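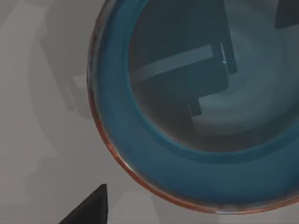 Simulated wrist-camera view of a transparent bowl with a copper-orange rim; the tip of a black gripper finger is at lower left.

Lusten Gripper Comparison

By Matúš Dvořáček
10/21/20

Search articles Go Advanced

The Lusten Gripper Comparison is a simulated test series for robot grippers and the cameras mounted with them. It was set up by the engineering firm Grandico and is maintained by the Edumura laboratory under the direction of Usha Chowdary. The series deals mainly with clear and glossy tableware, which is difficult for both cameras and grasp planners to handle.

Background

Earlier trials at Edumura used solid blocks and cans. Most grippers did well on these objects, and the results gave buyers little help in choosing between them. Work on the present series began in June with a set of 14 objects, among them bowls, tumblers and lidded jars. All are computer models, so that every gripper meets the same object in the same position.

Method

Each trial begins with the gripper open above a flat gray surface. The arm lowers one finger outside the rim of the object and the other inside it, then closes and lifts. A trial is counted as a success if the object stays in the grip for three seconds.

Transparent bowls are treated as a separate class. Seen from nearly overhead, a bowl of this kind may show a colored band along its wall and bent, angular shapes across its floor, and software can mistake these for solid parts. The controller is therefore scored on finding the rim as well as on the lift itself.

Results

The first full run consisted of 1,215 trials. Three grippers were compared: a two-finger model with narrow tapered tips, a two-finger model with wide pads, and the Negi soft gripper. The tapered tips gave the fewest collisions with the rim. The Negi gripper held curved walls well but often blocked the camera's view during the final approach.

Failures were logged in 289 trials. Almost half of them were traced to errors in rim position - a fault of the camera and controller more than of the fingers.

Contact the editors | Copyright Edumura | Back to top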